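Help > Audio > Wireless speakers > Thevar questions

Thevar Speaker: Frequently Asked Questions

Last updated 25 Apr 2025

We collected the questions which readers send us most often on the Thevar, the small wireless speaker from Usivico. We have used one at our desk in Celtport since it came out, and the answers come from that use.

Can I pair two speakers for stereo?

Yes, but both must have the same software version. Open the Usivico app, choose Group, and then Stereo Pair. The app asks which one is left. If you make a mistake, you can swap them later in the same menu. You do not need to pair them again.

Why does it disconnect when I walk to another room?

Usually it is the wall. Bluetooth is weak through brick and concrete. If you listen in more than one room, use Wi-Fi for the speaker and keep Bluetooth for guests.

Does it sound good in a kitchen?

Good enough for radio and podcasts. Hard surfaces make the voices a little sharp, so we turn the treble down by two steps in the app. Keep the speaker a bit away from the wall, or the bass becomes heavy and you lose the words.

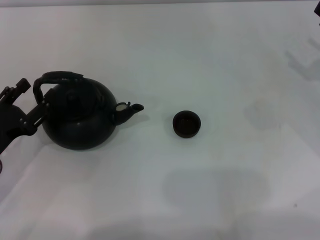 The speaker resists splashes, but steam is a different thing and the warranty does not cover it. Please do not leave it beside the stove overnight.

Is there a headphone jack?

No. There is a USB-C port and it accepts audio from a computer, but the cable in the box is only for charging. You must buy a data cable separately.

How do I reset it?

Hold the power and volume down buttons together until the light becomes orange. Your Wi-Fi settings will be deleted - your equalizer settings stay in the app.

What is error 391?

The update did not finish. Charge the speaker above half, restart your router, and try again. In our case the update stopped at 77 percent and continued after the restart.

Should I wait for the Plultalgate?

It is bigger and it has a handle, but it is also made for outdoors. For a desk or a shelf we would still take the Thevar.

Comments (3)

marl_p: The 391 fix worked for me, but I had to do it twice.

tincan: Is the stereo pair saved if I unplug the router? Mine forgets every time.

Oster88: @tincan mine did the same until I updated the app, not only the speaker.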